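Nahom Woldegiorgis supervises family caseworkers at the Stirniritz center, where nearly 100 households are enrolled. Intake takes 2 visits. "The first is listening," he said. "Forms wait until the second."

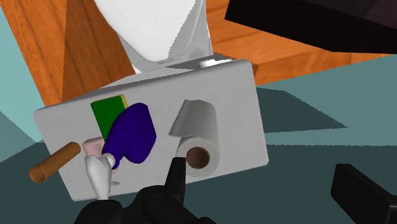
Toilet with a gray tank top, seen from above.

Referrals come mostly from schools – few parents call on their own. Woldegiorgis wants that changed by July. "We get the child's file and nothing on the grandmother who does the raising," he said. "So we ask her."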